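The Patient Disassembly of an Office Computer

At the Utent open day, the star attraction was taking apart a desktop, and it was in no hurry.

By ten in the morning the good spots at the rail had gone to people who had brought their own folding stools. I took this as a warning. You don't bring a stool to something quick.

Utent takes in office computers that companies no longer want and pulls out whatever is still worth selling. Most of that is done by people with screwdrivers and strong opinions about podcasts. One corner of the building, though, belongs to a project called Firau, which has been trying to get robots to do the same job, and once a year, in October, the public is let in to see how it's going.

It's going slowly. Ermira Stoyanova, who runs Firau, told us so before anyone could ask. "A person with a bit of practice can clear one of these before the coffee's done," she said. "We are not competing with that person yet. We are competing with ourselves in the spring."

The trouble, she explained, is that a computer was designed to be put together once, by somebody with fingertips. The memory slots are her favorite grievance. They sit close together, with latches at the ends, and they are crowded on all sides by parts that don't care to be bumped. A hand goes in there without thinking. A gripper has to be told where everything is, and then has to be told again when the next machine is a different model.
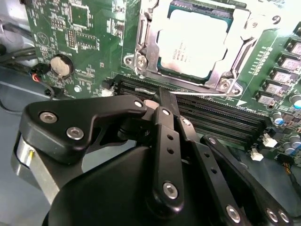
Fifty-seven kinds of box

The next machine is nearly always a different model. Firau has a list of 57 desktop cases it expects to meet, and the list leaves out whatever somebody's cousin built in a garage. Some open with a latch, some with a screw, and one, from a maker Stoyanova would not name in front of children, opens with what she called "a firm word."

Nabila Harahap, who writes the software that decides where the arm goes, had been given the job of answering questions. She handled them with the calm of someone who has a full thermos. Would it take her job? She'd love it to take the part where she picks up dropped screws. Could it do laptops? She looked at the questioner for a while and said that laptops were glued.

A man in a fishing vest wanted to know how many tries it needed to learn a thing like this. Roughly 3,000, Harahap said, for one motion, and then you change the lighting and have a bad week. He wrote this down. I hope it helps him with the fish.

The planning software is called Clarix, and the part of it that recovers from mistakes is called Chin, after the advice to keep it up. Chin gets a lot of work. When the arm isn't sure of itself it stops, backs off a little and thinks, and the crowd, which had been chatting, goes quiet along with it. I have been to tennis matches with less tension. During one such pause a small girl on her father's shoulders asked whether it was broken, and Harahap said no, it was being careful, and the girl said her brother does that with peas.
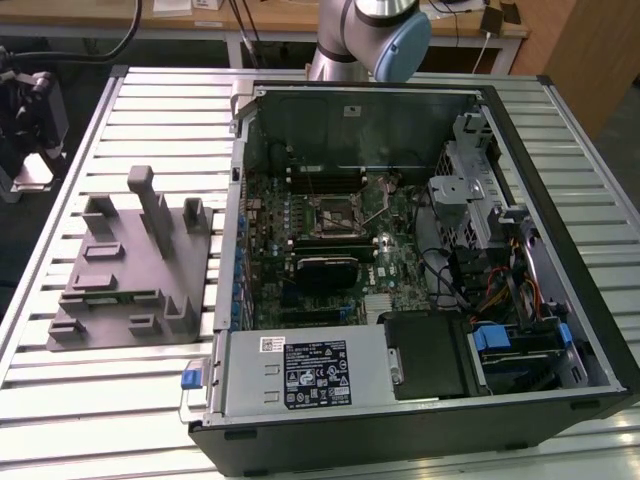 Stoyanova would like the arm to handle a whole case, cover to bare metal, by next fall. She has a figure taped to the office door, 159, which is the number of separate moves she thinks that takes. Eight of them now work well enough that she'll run them with her back turned. She turned her back to prove it, facing us with her arms folded, and I noticed that Harahap kept a hand close to the stop button the whole time.

Lunch was sandwiches in the loading bay. The stool people ate theirs in shifts so as not to lose their places, and when I left in the middle of the afternoon they were still there, debating whether the last pause had been longer than the one before it.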